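Nastero Two-Arm Bench Station

Product no. 1796
Price list of 3/29/23
Supplied by Van Leeuwen, Altville

The Nastero is a two-arm tabletop station for labs, colleges and small shops that want to try handling jobs before they put money into a full cell. It comes as a bench unit with both arms, both grippers, the cameras and the control box. You supply the bench, the power and a computer that meets the spec sheet.

Most buyers budget for the arms and forget the rest. Allow for the table covering, spare gripper fingers, cable ties, a second set of camera leads and someone's time to set it all up. On a first station we suggest holding back 3000 dollars for these items on top of the quoted price.
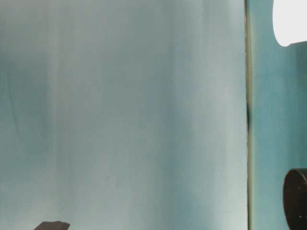

Floor space is the next thing to work out. The station needs a bench 84 cm deep, and the bench should not rock when leaned on. Leave room to walk behind it, because the cables are plugged in from the back. If the bench goes against a wall, order the side entry cable kit with the station. It can be fitted later, but the arms have to come off first.

Please check the colour of your table covering with us before ordering. Plain matte coverings are easiest to work with. Glossy ones can be used, but plan on moving a light or two.

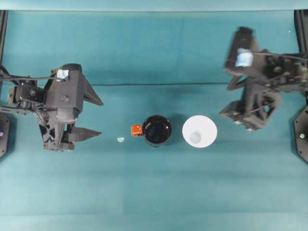
Two-arm station with black and white cups and a small orange-red block on a teal tabletop.

Cups and blocks are a sensible place to start. They cost next to nothing, they are easy to replace, and you can tell quickly whether the grippers suit the size of part you have in mind. Bring your own parts to a demonstration at Altville if you can. We would sooner find out there that you need a different finger.

Gripper fingers are a wear item. Each station ships with 3 spare pairs, and further pairs are sold singly or by the box.
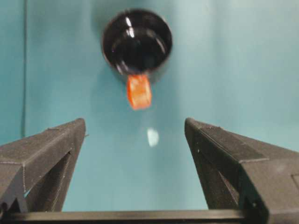
The Tarano finger set is the wider option and fits the same mount. It is made to order, so allow almost 3 weeks. Changing from one set to the other takes a hex key and a few minutes, and the grippers must be calibrated again afterwards.

Ordering

Quotes hold until the end of October. Freight is extra and is worked out by postcode. Stations are packed in two cartons and need two people to lift. Installation and a half day of training can be added to any order. For colleges buying out of next year's budget, we can invoice the station and the spares separately.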